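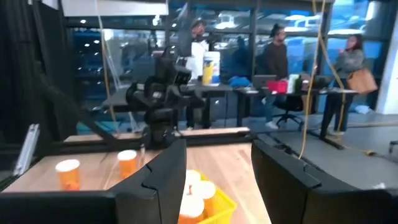
August, just after 4 pm, Votdale workshop

Bottles and basket again today. I meant to write this up at lunch but Szu-yu came by with the new labels and we ended up talking about label glue for most of an hour, so forgive me if some of the morning is a bit muddled.

The question, for anyone picking this notebook up cold, is how people with a lot of prescriptions ought to keep them together at home. Ravinder's aunt keeps hers in a bread bin. My own mother had hers along the kitchen windowsill, in full sun, which I used to nag her about every single visit (she never moved them). So we have been trying ordinary containers with the ordinary orange bottles and white caps, and seeing which ones make it easy to find the right bottle and put it back again afterwards.

The yellow plastic basket is my favourite so far, and I know I am biased because I bought it. I like that the colour is so bright. White caps show up beautifully against it, and you could spot it across a kitchen without your glasses on. Three bottles sit in it packed close together, keeping one another company, and the other two I stood out on the wooden table while I thought about the order they should go in.

That order is the thing I keep going back and forth on. Ravinder says morning bottles at the front and evening ones at the back. Szu-yu would do it by how often you reach for each one. I tried both and got on better with Szu-yu's way, though I will admit I was in a good mood with her because of the labels.

Things to remember for next time:

Caps all look the same from above. Looking straight down into the basket you see white circle, white circle, white circle, and have to lift each one out to read the side. A mark on the cap would sort that out. Szu-yu suggests a big letter in felt pen, I would prefer a coloured sticker, and we can try the two against each other.

The pale table is kind to the orange bottles but I lost sight of a white cap on it twice when I put one down. A darker mat might help. Ask Ana whether there is any of the Hsiao matting left, the dark green, I think she had an offcut rolled up behind the paint shelf.

The Jesen tub, which we had such hopes for, is too deep. Bottles go in nicely and then you are fishing about with your whole hand. I have put it back in the cupboard under shelf tag 716 and would be quite happy for someone to use it for pegs.

Ravinder wants to try laying the bottles down on their sides so that the labels face up. I said they would roll, he said they wouldn't if they were snug, and there the matter rests until he is back with his tape measure. I do think he may have a point - a snug row with the writing showing would save all that lifting out.

Tomorrow: stickers against felt pen, then the sideways idea. Also need to refill the bottles with dried beans, the lentils are too quiet and you can't tell a full one from a half full one by shaking it. Kettle needs descaling, whoever reads this first.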